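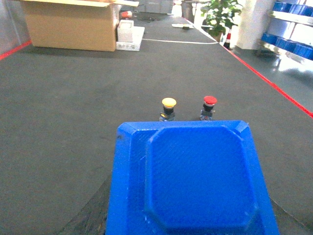 Search all equipment Enter keyword or part number Search

Clellix Bin Handling Station

The Clellix station is a single-arm robotic unit for picking small items out of open-top plastic bins and placing them in a second bin, tray or crate. It is supplied by Devville to warehouses, assembly shops and training departments that already keep their stock in standard containers and wish to automate part of the picking without replacing their shelving.

This page sets out what is included in the purchase price, what the buyer must provide, and the costs that should be entered in the budget for the first and later years. Current prices are given on written request and remain valid for 22 working days from the date of the quotation.

What is supplied

The standard package consists of the arm and its fixed pedestal, a two-finger parallel gripper, a wrist camera, the control cabinet, one operator panel and the cables between them. Cable sets are 5 metres long. Longer sets may be ordered at the time of purchase but cannot be exchanged afterwards.

Two pairs of gripper fingers are included. Fingers are treated as wearing parts and are not covered by the warranty. Buyers working two shifts should allow for four further pairs a year. Sites that pick from deep bins tend to use more, as the fingers meet the rim and the floor of the container more often than they would on an open bench.

Bins, crates, lids, conveyors, racks and tables are not part of the package. They may be bought through Devville under a separate order, or the buyer may use existing stock, subject to the container check described below.

Container check

Before an order is confirmed, the buyer is asked to send two empty samples of each container type to be used. Lids should be sent as well where they will be present on the line. The samples are measured and returned with a short report stating the usable depth, the clearance at the rim and the largest item that can be gripped at the bottom of the bin.

The Bhutto series of ribbed bins has already been checked in all sizes, and no samples are needed for it. Other makes are accepted in most cases. The usual grounds for refusal are a rim that turns inwards and walls that bend when the container is full.

Colour has no bearing on the result of the check, but buyers should bear in mind that a dark part in a dark bin is harder for the camera to find. If most of the stock is of one colour, a contrasting bin or a pale liner is a small expense and may remove the need for the additional lighting kit.

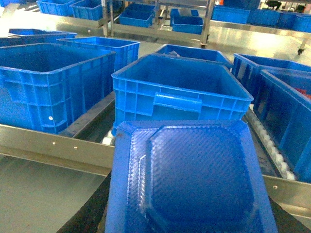 Where containers arrive by conveyor, the stopping position must be repeatable to within 5 millimetres in each direction. Roller and belt conveyors are both suitable. The buyer's own conveyor supplier should confirm this figure in writing, and a copy should be enclosed with the order form. Devville does not adjust or repair conveyors supplied by others.

The interface between the station and the conveyor is quoted as a separate line. It covers the start and stop signals, one crate-present sensor for each lane and one day of commissioning. A site with more than two lanes will need a second interface unit, and the cabinet must then be ordered in the larger size.

Items that can be handled

The standard fingers are intended for rigid items with two roughly parallel faces, such as blocks, cartons and moulded parts. The greatest opening is 79 millimetres and the greatest load, including any packaging, is 300 grams. A heavier version is in preparation and will be listed in September.

Thin bags and loosely wrapped goods can be picked, though at a lower rate, and the buyer should ask for a trial with the goods in question before committing funds. One trial of up to 34 different items is carried out free of charge for each customer. Further trials are charged by the half-day and the amount is credited if an order follows within the same financial year.

Packaging left in bins is a frequent source of missed picks. We recommend that a person be made responsible for clearing empty bags and wrappers from containers before they are returned to the picking position, and that this time be included in the staffing estimate.

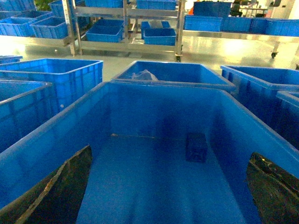 Preparing the site

The following points should be settled before delivery is booked. Work of this kind is carried out at the buyer's expense.

1. Floor. A level, sealed floor is required under the pedestal. Painted and epoxy floors are acceptable.

2. Light. Strong daylight on a polished floor or steel surface can disturb the camera. Blinds should be priced where there are large windows facing the picking area.

3. Racks and tables. Any rack or table within reach of the arm must be fixed, or fitted with castors that lock. Tiers should be spaced so that a full bin can be lifted out without tilting.

4. Clear space. Allow one metre on every side of the reach circle for maintenance. Local safety rules may require a guard or a light curtain, and neither is included in the price.

5. Stop buttons. One emergency stop is fitted to the operator panel. Additional stop and start buttons can be wired to the cabinet, up to a total of six.

6. Supply. A single-phase socket on its own circuit is sufficient. Compressed air is not needed.

A drawing of the proposed layout is requested with every order. A hand sketch will do, provided that the distances are marked on it.
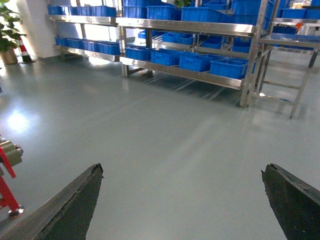 Blue plastic bins stored on steel shelving, with clear floor in front of the gripper.

Planning the budget

The purchase price normally accounts for a little over half of what is spent in the first year. The remainder is made up of site work, commissioning, training and containers. Buyers who have costed only the arm and the cabinet often find that racks and bins form the second-largest item, especially where mixed sizes have to be replaced by a single one.

Commissioning is charged per day and takes three days for a station without conveyors. Training for two operators is included. Additional operators may attend the course at the Sollow training room at a fixed fee per person, or it can be held on site for groups of up to eight.

From the second year, the budget should contain the service agreement, gripper fingers and an annual camera calibration. Software updates are included in the service agreement. Without an agreement they are supplied singly at list price.

The station may be bought outright, leased over three or five years, or hired for a minimum of four months. Hire charges are not deducted from a later purchase. Leased stations are to be returned with the original pedestal and both cable sets, and missing items are invoiced.

Ordering

Orders are accepted on the Devville order form, accompanied by the layout drawing and, where applicable, the container report and the conveyor statement. Delivery is quoted from the day on which the last of these documents is received. Public bodies that need a formal tender response should allow additional time and should state the closing hour as well as the date.

Spare fingers, calibration plates and cable sets are held in stock and may be ordered by telephone before 3 p.m. for dispatch the same day.

Related items
Clellix gripper fingers, pair
Clellix calibration plate
Clellix additional lighting kit
Conveyor interface unit, two lanes
Bhutto ribbed bins, all sizes
Bhutto lids
Sollow operator course, one place
Service agreement, annual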